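Broller single-arm towel cell
Hire or buy. Supplied by Jurnar, Claltalton

We sell this cell, and we would still rather you read the whole page before asking for a quote. Most laundries that ring us have seen a video of a robot folding and have already decided how many staff hours it will save. Please don't put that figure in a budget yet.

The price covers one arm, a parallel gripper with two slim fingers, the controller and setup on your own table. It does not cover guarding, spare finger pads or the person who feeds it.
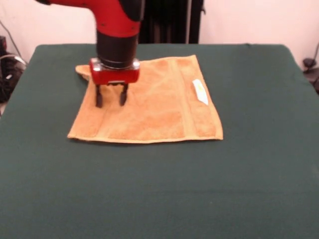 Parallel gripper, fingers open, over an orange towel on a green cloth.

Cloth is hard work for a machine. A towel with a turned corner is a different job from one lying square, and tags and hems all need trying out. Send us your worst stock, mixed sizes included - the new white ones from the cupboard tell us very little.

Costs
Trial hire, per month: £900
Setup visit: £560
Yearly service: £633
Deposit on hire: £2,000
Purchase: quoted after a trial only

Budget for a slow first month. If the maker's brochure gives you a folding rate, ask whose towels were used and who picked up the failures. The Nwankwo cell next to it in our list costs more to hire, and we'd ask the same questions of that one.

Lead time is longer from January.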